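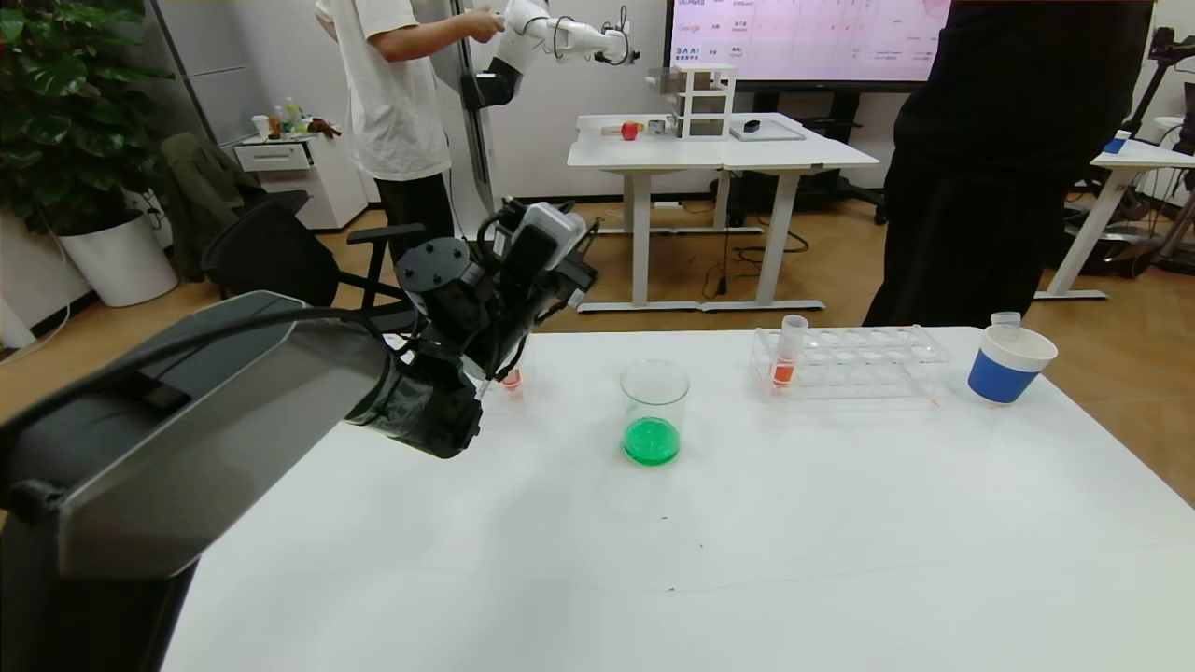
Kristóf Pálfi asked in the margin of the last entry whether we should keep the episodes where the operator hesitates over the tube before closing. His view is that the policy learns the pause along with the grasp and then stalls on its own.

Partly agree. Checked the current set: 692 episodes kept out of the tube-and-beaker task, mean length 2,433 control steps before trimming. The long tail is nearly all hesitation at pre-grasp. Trimming idle steps at the start and end is safe. Trimming in the middle is less so, as the head and wrist streams have to stay aligned and the Semaan logger stamps them separately.

Decision for now:

- Keep hesitations, tag them `slow_pregrasp`.
- Drop an episode only if the gripper closes on nothing and the operator restarts without opening fully.
- Start every episode with the fingers open and clear of the glassware.
- Vary the approach direction between takes. The first batch is too uniform.

Gianni Fabbri wants a separate tag for regrasps. Fine, but it goes in the same field, comma separated. The Darnwood loader does not read a second one.

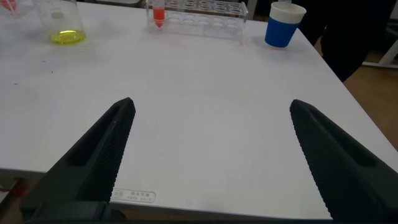
**Tovetley, May**

Wrist stream reviewed at full rate. Clear plastic against a white table remains the weak case. The rack edges come and go with exposure, and the colored liquid is the only stable cue for the tube. Locked exposure and white balance on both cameras, values in the config under `cam_fixed`. Auto exposure stays off until the end of this batch.

Timestamp offset between head and wrist measured at 3 frames, constant across 7 test takes. Corrected in the export script, raw files left alone.

Trained a short run on the untagged data as a baseline. Loss is unremarkable. No rollouts yet.

Open:

- Rerun the export with the offset fix and compare checksums.
- Ask Lastusari whether their split keeps operators separate. Ours does not, and the validation numbers are probably flattering.
- Kristóf to mark pre-grasp start by hand on a subset so the trim threshold can be set from something other than guesswork.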